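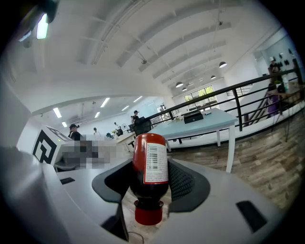

Putting a death notice in the paper, quick version.

Ring the paper first and ask the deadline. Ours is Wednesday, 9 am, no exceptions. Full name, maiden name, age, town. Then family - spouse, children, grandchildren, partners in brackets. Check spellings with two relatives, not one.

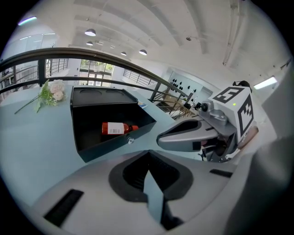
Service time and place next, then flowers or donations. Leave the house adress out. Read it aloud, get Aled Rosser or whoever is doing the funeral to check the times, then send. Keep the reciept.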